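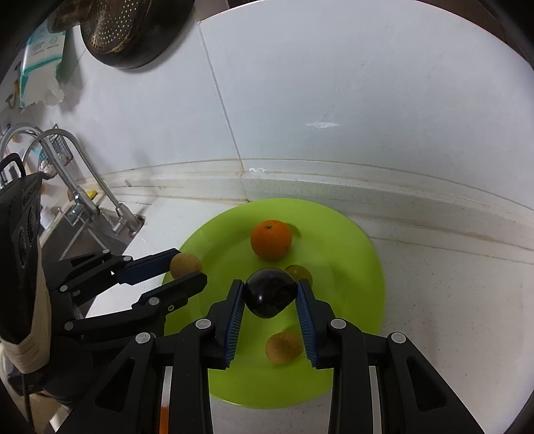
*An orange and other fruit on a green plate.*

## Fletance drops its signature rule for independents from 2000 to 200

Big news for anyone who has ever thought about running for city council in Fletance without a party behind them! The council voted last night to cut the number of signatures an independent candidate needs to get on the ballot. The old number was 2000. The new one is 200, and it applies starting with the next council election.

If you haven't followed this one, the old rule was a strange fit for a city our size. Candidates from the two major parties got their line on the ballot automatically. Everyone else had to collect 2000 valid signatures, on paper, from registered voters inside city limits, and turn them in by July. A signature could be thrown out if the street address was missing an apartment number, or if the person had signed for another candidate first. Plenty of people started that process over the years, and very few got to the end of it.

The petition to change the rule came from a group of residents who met at the Tikirov branch library and called themselves Open Ballot Fletance. They stood outside the farmers market, the bus station and just about every high school football game last fall, and the campaign grew from there (if you were asked to sign more than once, well, so was I). Their petition was handed to the city clerk in the spring and has been working its way toward a vote ever since.

Last night's meeting ran long. The public comment period was full, and the overflow crowd listened from the hallway with the doors propped open. Supporters talked about seats where only one name has been printed on the ballot for several elections in a row. Opponents worried about a crowded ballot and about the cost of printing longer ones, and one speaker asked the council to study how it went in Seixas before doing anything here. Seixas lowered its own number a few years back, and its council races have had more names in them since. Both sides used that fact, which made for a pretty lively hour. 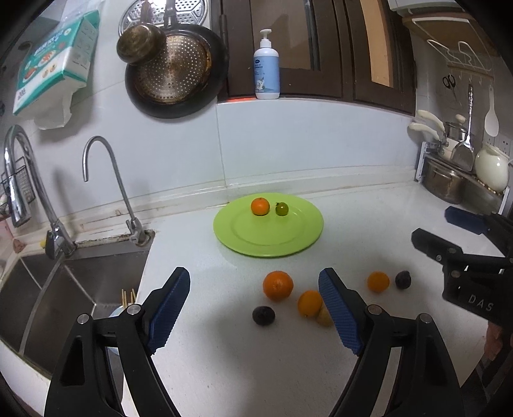 Having more names to pick from is the part I'm most excited about. All 9 seats on the council are held by members of the same two parties, and in several neighborhoods the real choice gets made in the primary, where independents can't vote at all. I don't expect that to flip overnight, and I wouldn't want anyone to vote for an outsider just for being one. But a ballot could stand to look a little more like a kitchen counter with a big orange on it, smaller oranges, and a couple of passion fruit besides. You might go for the big orange anyway! At least the passion fruit got onto the counter.

A few details from the final version, for people who are thinking of running:

- Signatures still have to come from registered voters in Fletance.
- A voter may now sign for as many candidates as they like.
- A missing apartment number no longer cancels a signature.
- The clerk must tell a candidate about any rejected signatures, and the candidate gets 9 days to replace them.
- The July deadline stays where it was.

The council turned down a second request in the petition, which would have given every candidate on the ballot a spot in the city's televised forum. For now the forum invitations still go out under the old rules, so a candidate could make the ballot and be left off the stage. Open Ballot Fletance says it plans to bring that question back as a separate petition, and there will be a planning meeting at the Tikirov branch at 7 p.m. on the night of the next council session. Anyone can come, including people who opposed the first one.

Blank signature forms with the new wording will be available at the clerk's counter once the ordinance is signed.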